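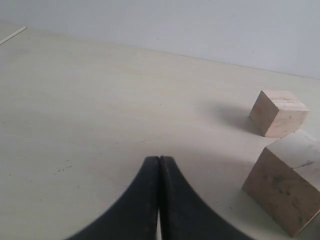

Two of the blocks, out on the table. Still no finish on them.

Quick one tonight, dinner is on and I've got 14 minutes on the timer.

So, the blocks. Plain wood, no paint, no varnish. I keep going back and forth on whether to put oil on them. Vernon Turcotte says leave them alone, he did his with some stuff from Nyarko and they went a sort of orange colour. Not keen on that. I like the pale tan and the bit of streaky grain you get on top.

Sanding is done at least. Did the whole lot in the garage with the door up, froze my fingers, sawdust all down my toque. Started at 80 grit, which was too rough, should of gone straight to 120. Edges I've left fairly square because rounded ones don't stack well, just knocked the sharpness off the corners so they're okay for little hands.

Table needs a scrub too. Specks and little scratches all over it and it's such a pale top that everything shows. Tried vinegar once, no difference. Might try baking soda. If anyone has a favourite trick for that leave a comment please, not bleach.

Still to do:
a bag for them, drawstring, probably the leftover grey flannel
decide on teh oil
post the parcel to Wilmer Huaranga before June, his wee one turns two

Oh and the offcuts. Box of them under the bench, too small for blocks, too nice for the wood stove. Dominoes maybe? Would need a lot of drilling. Will think about it.

Timer's going. More later this week.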